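The bus let Karim Younis off in Ratness a little after dark. He had his father's coat and the key, which had come in the mail in January with no letter. The house on Juška Street belonged to his aunt. He hadn't seen her in 22 years.

The key turned on the second try. He put his bag down inside the door and called her name, then called it again. Upstairs a radio went off.

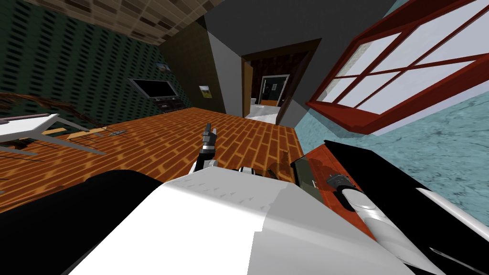 Why had she sent for him?

She wanted someone to sign for the boat before she died, and he was the only relative left who could sail it.

She told him this at the top of the stairs, holding the rail. She was smaller than he remembered.

"It's at the yard in Feltulon," she said. "They want 155 for the winter. I paid 5 of it."

"I haven't sailed since I was a kid."

"You'll remember the ropes. Did you eat?"

He said he hadn't. She went past him, one step at a time, and he followed with his hand out behind her back in case she slipped. She heated soup and asked about the bus.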